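Relden extends small-bin collection trial to Campbell district

Relden will extend its trial of separate paper collection to the Campbell district in October, the town's waste office said. The trial covers 1,147 households and 324 small offices, which until now have put used paper out with general trash.

Each address receives a roll of liners and a printed sorting card. Paper is collected once a week from the curb – liners must be tied and set out by 6 a.m. Tissues, paper towels and food-stained wrapping stay in general trash, as the fibers are too short or too dirty to be pulped again.

Collected paper goes to the Fanent transfer station, where it is weighed, baled and sent on to the mill at Lavorden. The mill accepts loads with up to 6 percent foreign material by weight. Loads above that limit are returned at the town's expense.

"Most of the rejected weight in the first district was plastic film," said Nabila Farouk, who manages the collection contract. "The sorting card has been rewritten to cover it."

The office expects the two districts together to yield over 2,000 pounds of paper a week.
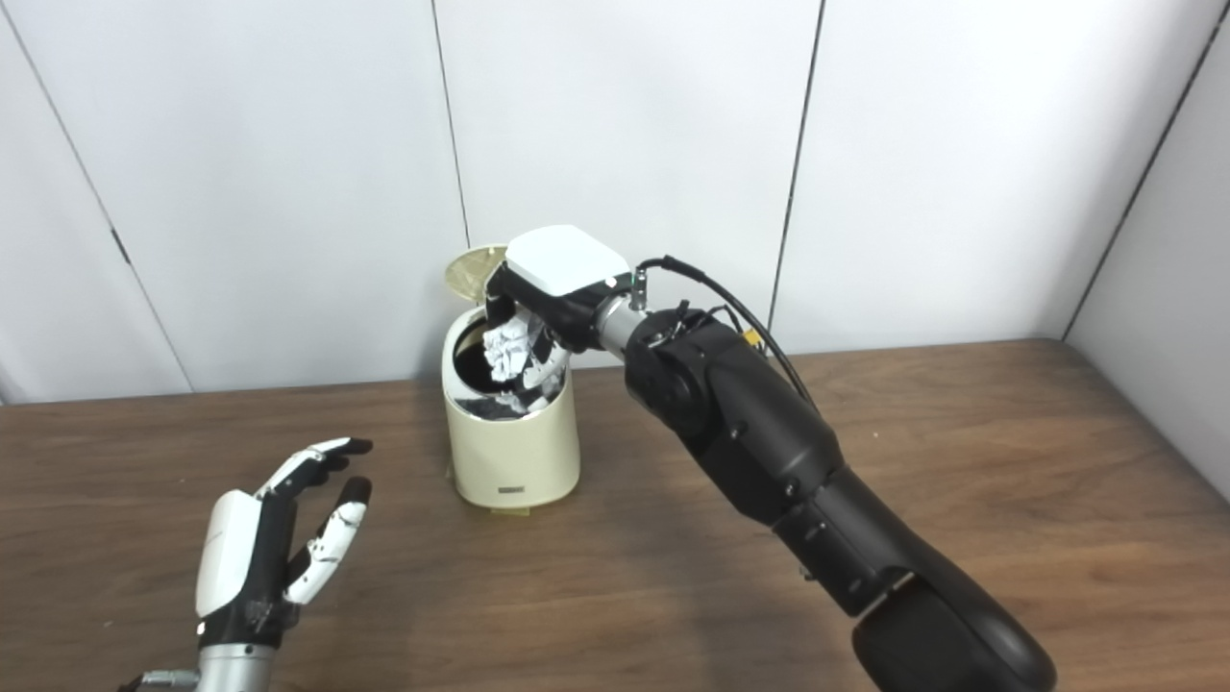
Residents who need a second roll of liners can request one from the waste office by phone or at the front desk.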